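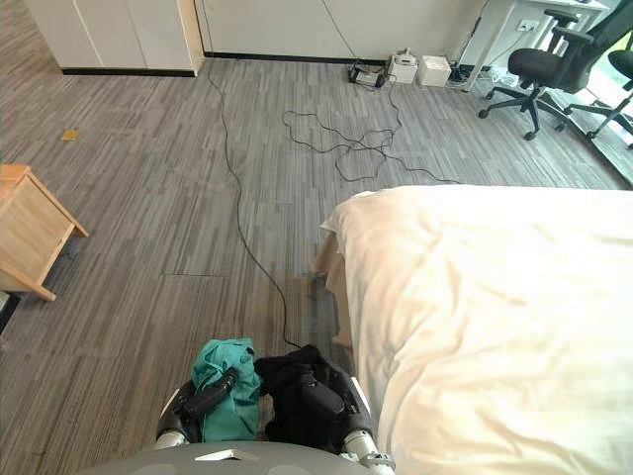 Catégorie : Liste de diffusion > Golf > Compétitions

Mesdames, Messieurs,

En réponse au message de M. Skoryk :

> Le départ du Trophée Wisine est-il maintenu vendredi à 8 h 30 ?
> Fedir Skoryk

Le comité sportif confirme cet horaire. Le tableau compte 191 inscrits, répartis en parties de 3 joueurs.

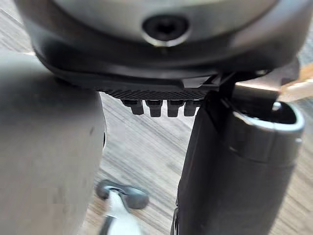 Les voiturettes sont-elles admises ?
Elles le sont sur présentation d'un certificat médical au secrétariat.

Veuillez agréer nos salutations distinguées.

Aurélien Masson
Secrétariat sportif, Golf de Dralter

Messages récents
- Coupe Nechyporuk : résultats
- Entretien des greens en juin

Contact | Haut de page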